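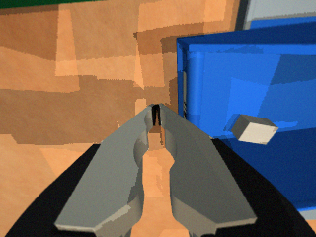
Diapositiva 1. Gris mate sobre textura de madera, tono tostado.

El gris y la madera en casa: notas para la charla
Biblioteca de Medve, sala de abajo. Versión del 2020-09-20

Saludo y arranque (sin prisa, que la gente va entrando)

Buenas tardes a todos y muchas gracias por venir, de verdad, que con la tarde que hace podríais estar en cualquier terraza. Id sentándoos donde queráis, dejando una silla de por medio, y si alguien no oye bien desde el fondo que levante la mano y subo la voz (tengo fama de ir bajándola según me emociono con un tema, así que avisad las veces que haga falta).

Hoy vengo a hablaros de una combinación que seguramente tenéis en casa sin haberla elegido del todo: el gris y la madera. Un suelo que ya estaba cuando llegasteis, un sofá gris que parecía lo más sensato de la tienda, una mesa heredada. Y luego una tarde de noviembre te sientas en el salón, enciendes la lámpara y piensas: qué frío está esto, ¿no? Pues de esa sensación va la charla, y de cómo quitársela de encima gastando poco.

Preguntar a la sala: ¿quién tiene ahora mismo una pared gris en casa? ¿Y quién está contento con ella? Dejar que se rían y que cuenten. Si sale alguien con un caso concreto, apuntarlo en la pizarra y volver a él en la parte de la luz.

Mi piso de la calle Redholm (cinco minutos, no más)

Contar la historia completa pero sin irme por las ramas. Cuando me mudé al piso de Redholm pinté el salón entero de un gris que en la carta de la tienda se veía precioso, un gris de revista. Lo pinté en un fin de semana, con una ilusión tremenda, y cuando se secó tenía un salón azul. Azul! Le echaba la culpa a la pintura, al rodillo, a mis ojos, y fui a la tienda bastante indignada con el bote debajo del brazo. La dependienta, con una paciencia que todavía le agradezco, me preguntó hacia dónde daban las ventanas. Daban al norte.

El suelo de aquel piso era de un parqué muy anaranjado, de esos barnizados una y otra vez, y al lado de tanto naranja cualquier gris un poco frío se va al azul sin remedio. Yo había mirado la pared como si la pared viviera sola. Viví tres años en el salón azul porque me daba pereza repetirlo, y al final le cogí hasta cariño, pero en invierno me iba a leer a la cocina.

Diapositiva 2. Los grises tienen apellido

Me gusta decir que todo gris tiene un apellido, que es el color que lleva escondido: azul, verde, violeta, amarillo, marrón. En el bote casi no se le nota y en una pared de cuatro metros se le nota todo. El truco para descubrirlo es muy casero: poned la muestra encima de un folio blanco corriente y después al lado de otros dos grises. En cuanto hay comparación, el apellido sale solo.

Repartir las tiras de muestra (están en el sobre grande, ordenadas de frío a cálido; pedir por favor que vuelvan en el mismo orden, que la última vez pasé media noche colocándolas). Dejar un par de minutos para que las miren contra el folio y contra la mesa. Siempre hay alguien que ve verde donde otro ve marrón y se monta una discusión estupenda. No cortarla demasiado pronto.

Diapositiva 3. La madera también es un color

Se nos olvida muchísimo. Decimos "madera" como si fuera neutra, como si no contara, y resulta que en muchas casas es la superficie de color más grande que hay. Hay maderas amarillas, rojizas, anaranjadas, tostadas, grisáceas, y las imitaciones también tienen su tono, con el que hay que contar igual. A la pintura de al lado le importa poco si la veta es de árbol o impresa.

Lo que suelo recomendar, y que cada cual haga luego lo que le pida el cuerpo:

Con maderas anaranjadas o rojizas, un gris con un poco de verde o de marrón. Los azulados las encienden todavía más.

Con maderas tostadas y tirando a beis, casi cualquier gris mate funciona, incluso los medios. Son las más agradecidas. Volver un momento a la diapositiva 1 para que comparen el gris y el tostado juntos.

Con maderas muy oscuras, cuidado con los grises medios, que se quedan tristones. Mejor irse a uno muy claro o atreverse con uno bien oscuro.

Con maderas ya grises (las que se pusieron tan de moda), meter algo cálido por otro lado: una alfombra, unas cortinas, un sillón mostaza. Si no, aquello acaba pareciendo la sala de espera de una gestoría.

Sobre el mate y el satinado

Me lo preguntan siempre, así que lo adelanto. El mate absorbe la luz y disimula los defectos de la pared, que en las casas con unos años son unos cuantos. El satinado se limpia mejor y refleja lo que tiene enfrente, suelo incluido. En un pasillo estrecho con parqué rojizo, una pared satinada puede acabar con un velo rosado precioso o espantoso, según gustos. En salón y dormitorios yo tiro al mate. En cocina y pasillo, satinado suave, y paz en casa.

Diapositiva 4. La luz lo cambia todo

Beber agua antes de esta parte, que es larga.

Volvemos a los casos de la pizarra. Pedir a cada persona que diga hacia dónde dan sus ventanas (mucha gente no lo sabe; preguntarles a qué hora les entra el sol y deducirlo entre todos, que es divertido). Al norte, luz azulada y pareja: pide grises cálidos. Al sur, luz generosa que aguanta casi todo. A levante y a poniente, el color cambia a lo largo del día, y conviene elegirlo para las horas en que de verdad estáis en la habitación. Si trabajáis fuera y solo pisáis el salón de noche, el color que importa es el de la noche.

Y de noche manda la bombilla. En la caja viene un número seguido de una K, que son los kelvin, y cuanto más bajo, más dorada es la luz. Para un salón con gris y madera yo pongo 3000 y no me complico. Lo que sí os pido, casi de rodillas, es que no mezcléis bombillas de tonos distintos en la misma habitación, porque media pared se os va a ver de un color y media de otro. En mi familia hubo una discusión larguísima por una pared "mal pintada" que estaba perfectamente pintada.

Demostración: apagar el fluorescente de la sala, encender primero la lámpara pequeña y luego la otra, con el mismo cartón gris detrás. Comprobar antes de empezar que el alargador llega al enchufe de la columna. Suelen salir varios "¡ahí va!" y merece la pena esperar a oírlos.

Diapositiva 5. Probar antes de pintar

Esta es la parte práctica y la que más me gustaría que os llevarais. Comprad botecitos de prueba de 100 mililitros, dos o tres tonos, y no pintéis directamente sobre la pared. Pintad cartones grandes, del tamaño de una bandeja de horno, con dos manos, dejando un borde blanco. Luego los vais paseando por la habitación durante varios días: junto a la ventana, en el rincón más oscuro, pegados al rodapié para que toquen el suelo, detrás del sofá. Los miráis por la mañana con el café y por la noche con la lámpara. El que siga gustando al cuarto día es el vuestro, y si no gusta ninguno, habéis perdido unos botecitos y ganado un salón que no es azul.

Enseñar mis cartones (llevar los cinco, también el feo, que es el que más ayuda).

Diapositiva 6. Dos casas

La primera, la de unos amigos en Filleo. Presupuesto total, 700 euros, con pintura, cortinas y una lámpara de pie. Suelo tostado, paredes amarillentas de toda la vida. Pasaron a un gris claro con fondo marrón, mate, y dejaron el techo en blanco roto en lugar de blanco puro. Las cortinas, de un crudo bastante basto, hicieron casi tanto como la pintura. El sofá viejo se quedó y parece otro.

La segunda es más ambiciosa, la casa de Jikier, donde se gastaron 3000 euros y cambiaron también el suelo. Aquí quiero ser sincera: el resultado es muy bonito, pero el suelo se eligió antes que la pintura, con muestras vistas en tienda, y hubo que repintar el comedor. Mi consejo es llevarse las muestras de suelo a casa y ponerlas en el suelo, tumbadas, porque de pie en la mano la luz les da de otra manera y engañan.

Preguntas que suelen caer

¿Y si vivo de alquiler? Textiles, lámparas y una alfombra lo más grande que podáis permitiros. La alfombra tapa la madera que no os gusta y hace de puente con la pared.

¿Pasará de moda el gris? Seguramente, como todo. Si os gusta a vosotros, pues adelante.

¿Puedo pintar un mueble de madera de gris? Claro que sí, pero lijad y poned imprimación, y pensadlo dos veces si era de la abuela.

¿El techo también? En habitaciones altas queda muy recogido. En las bajas yo lo dejaría claro.

Para el final

Recordar que la hoja con los trucos está en la mesa de la entrada, hice 100 copias y no quiero volver a casa con ninguna, así que llevaos una para la vecina. Recoger las tiras de muestra antes de que la gente se levante. Quien quiera enseñarme fotos de su salón en el móvil, que se quede, que la sala la tenemos hasta las ocho y a mí me encanta cotillear casas.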